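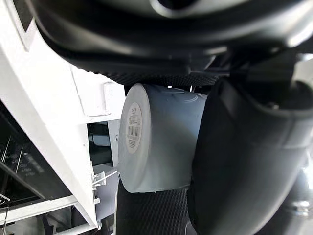 **Do I need to swap the pads on the Firmont gripper for small round parts?**

You can leave the stock pads on for most of them.

I've had the Firmont kit going at our Ikcombe bench since February, and I'm pretty smitten! The textured pads are my favorite bit – they come in the box, along with a wrist camera mount and 8 spare screws (I've already lost two). Tubs, tubes, little canisters with a barcode on the end... I run them all on the same setting. The kit is $599, and a spare pad set is $32. My only gripe is the cable, so ask Niamh Cronin for the longer one when you order.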